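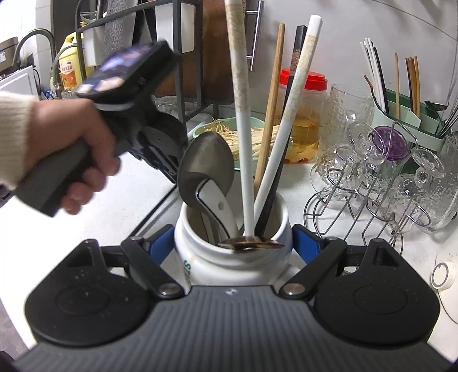
Tremeo 招聘触觉图册校对员两名，兼职，工作内容是检查盲文说明书和凸起线条图在送印前有没有错漏。我们给家电、药品和公共交通单位制作无障碍版本的文件，去年起接的厨房用品说明书最多，校对时要对照实物，比如台面上那种圆肚、厚边的白色陶瓷餐具筒，罐身印着绿色字母，图上的轮廓、罐口和字母位置都得摸得出来，也得和文字说明对得上。

工作内容
逐页摸读盲文样张，与原稿核对，标出错点、漏点和分页错误。
检查触觉图的线条间距、图例和标注，写出修改意见。
每周参加一次线上碰头会，和排版同事确认改动。
忙季协助检查装订顺序和封面标签。

应聘要求
熟练摸读现行盲文和国家通用盲文，能摸读英语二级盲文者优先。
会用读屏软件处理表格和邮件。
做过校对、编辑、教学或图书馆工作都算相关经验，没有经验也可以报名，入职后有4周带教。
视障、低视力和明眼应聘者均可报名，录用标准相同。

时间和待遇
每周工作4天，每天5小时，上午或下午可自选，定下后一个季度内不变。
时薪按试用期和转正后两档计算，面试时书面告知。试用期8周，试用期工资照发。
社会保险按当地规定办理。往返交通凭票报销，需要陪同人员的，陪同人员的交通费一并报销。

工作地点
Clekedau 办公楼二层，电梯有语音报层，楼梯口和卫生间门旁有盲文标牌。导盲犬可以进入办公区。带教期须到岗，之后每周可有2天在家工作，样张由公司寄送。

报名方式
请发送简历和一段自我介绍，格式为纯文本或 Word，也可以寄盲文纸质件到 Tremeo 人事组收。请注明希望上午还是下午上班，以及面试需要的便利安排。
报名截止日期为2025年10月31日，纸质件以寄出日期为准。

面试安排
初审通过后会收到电话或邮件通知。面试包括一份样张试校，共165行盲文，不限时间，另有两幅触觉图。试校材料由 Farquharson 印制，报名者可以事先索取一页练习样张。
未录用的应聘者也会收到答复。愿意的话，可以转入 Trandley 项目的外聘校对名单，按件计酬，有活时再联系。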